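Compte rendu – réunion de l'équipe Spectacles et animations
Parc Skernholm, salle du pavillon d'entrée
5 septembre 2020

Début 14 h. Compte rendu de mai approuvé sans modification. Un point reporté (costumes d'hiver), voir plus bas.

1. Parade d'automne
Parcours raccourci confirmé : départ côté manège, arrivée place de la fontaine, plus de passage par le pont. Durée visée 30 minutes, au lieu des deux tours de l'an passé. Trois chars au total. Le char citrouille repart en peinture, le vernis cloque sur le côté gauche. Musique : on garde la bande actuelle mais la transition entre le deuxième et le troisième tableau est trop longue, les danseurs attendent dans le vide. Le son doit proposer une coupe avant la prochaine répétition.
Public : marquage au sol tous les deux mètres le long du parcours, port du masque rappelé au micro avant chaque départ. Pas de rencontre avec les personnages après la parade. Salut à distance depuis le kiosque, quatre personnages maximum en même temps.

2. Spectacle « La Nuit de Skurkau »
Jauge ramenée à 405 places, un rang sur deux condamné. La billetterie demande si on numérote. Discussion un peu longue. Décision : placement libre mais par zones, à revoir fin octobre si ça coince à l'entrée.
Fumée : nouvelle machine livrée par Brannigan, la télécommande manque dans le colis. Relance à faire cette semaine. En attendant, déclenchement manuel en coulisse, donc une personne en plus côté cour.
Final – les projecteurs du toit gênent le restaurant. Les baisser après le dernier salut et pas avant, le tableau perd tout sinon.

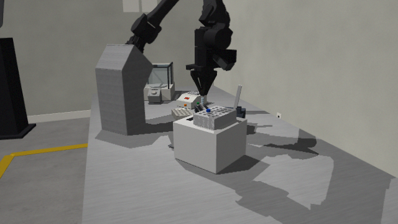
Reste la question des horaires. Deux séances en semaine, trois le week-end. La technique demande 10 minutes de plus entre les séances pour la désinfection des rampes et des accoudoirs. Accordé. Les horaires du plan papier sont donc faux, à corriger avant impression.

3. File d'attente du train fantôme
Les visiteurs coupent toujours par la boutique. Barrière mobile à l'essai, avec un panneau plus gros. Animation de file : le majordome fonctionne très bien, la veuve beaucoup moins, on l'entend mal avec le masque. Essai d'un micro-casque demandé. Le budget n'est pas encore validé.

4. Illuminations de fin d'année
Devis Hisovo reçu pour les guirlandes de l'allée centrale. Trop cher en l'état. Demander une version sans les arches, et une autre avec les arches mais sans le grand sapin. Date de la première mise en lumière pas fixée. La direction préfère éviter un attroupement : allumage sans cérémonie, chaque soir à la tombée de la nuit, pas d'annonce de l'heure exacte dans le programme. La chorale est prévenue, elle est déçue. Proposition de la faire chanter en petits groupes dans les allées. À creuser.

5. Divers
– Costumes d'hiver : encore reporté, le tissu n'est pas arrivé.
– Vestiaires : merci de ne plus laisser les têtes de mascottes par terre, deux sont abimées.
– La loge B ferme mal, signalé à l'entretien.
– Plannings d'octobre à rendre avant la fin du mois, certain manquent encore.

Fin de séance 16 h 15. Prochaine réunion après la première répétition complète de la parade, convocation par mail.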